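Sheds, Shelves and Other Places Things Go to Die
Workshop tips, part 6

I have been putting shelves up in other people's workshops for long enough to know that the shelf is rarely the problem. The problem is a biscuit tin full of screws that might come in useful, and the person who owns it. Still, you can't bolt a person to a wall, so we start with the shelf.

Choosing the unit

Get metal, get it in white if you can stand it, and get one with open sides. Dark shelving in a workshop swallows anything black you put on it, and in my experience most of what ends up in a workshop is black. Avoid the sort with a solid back panel. It stiffens the unit, I grant you, but it also hides the wall socket you'll be looking for in April.

Measure your tallest item before you set the shelf heights. Then measure the thing you forgot was taller. Bolt the top shelf last, when you've had a chance to regret the others.

Round things

Boxes are easy. Any fool can stack a box. Domes, bowls, lamp covers and anything else with a curve will not stack, will roll if you put them on their sides, and will sulk if you put them on top of each other. They want to sit flat side down in a single row with a bit of air between them. Yes, it uses up a lot of shelf. Kieran Naylor once tried nesting his with newspaper in between and spent an evening picking bits of the sports section out of them.

If you have the same item in two colours, you must decide how you want to live. You can keep the colours together, or you can alternate them along the shelf. Grouping is quicker when you're fetching one. Alternating looks smart for a week and shows up a gap at once, so it suits a place where people borrow things. What you'll end up with is a bit of both, like everyone else.
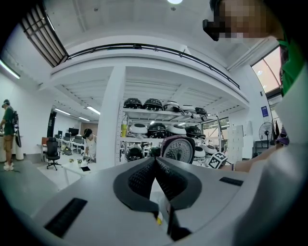 Lights

One bulb in the middle of the ceiling gives you a beautifully lit patch of floor and a shadow exactly where your hands are. Long strip lights are better, and they're better still in front of the shelves so the light falls on the goods. If you've a mezzanine, the space underneath needs its own lights. Whatever comes down from the skylight won't reach the back, however much the estate agent went on about it.

Paint the walls and any pillars white. It will be grubby by the autumn. Paint them again.

Pillars

You will have a pillar if you rent anywhere with a high ceiling, and it will be in the wrong place. Put the shelving right beside it. That patch of floor is no use for a bench, and you can't walk through it anyway.

Don't hang tools on it. I did, and Shirley Crabtree walked into a tenon saw (hers, as it happened, and blunt, as I'd been telling her).

Odd items

Every shelf gets one thing that doesn't belong. A tub, usually, or a tin. Put it at one end, hard up against the upright, and leave it there. Move it to the middle and it will have company inside a fortnight.

Bright colours are handy for this. I keep cable ties in the loudest tub I own and I can still lose it, but it takes longer.

Faces and grilles

Anything with a perforated front collects dust in every single hole. A soft, dry paintbrush will shift most of it. Hold the thing up, grille facing down, and brush lightly. Don't use a wet cloth, don't blow on it, and don't let Jordan near it with the compressor.

Next month: drawers, and why yours won't shut.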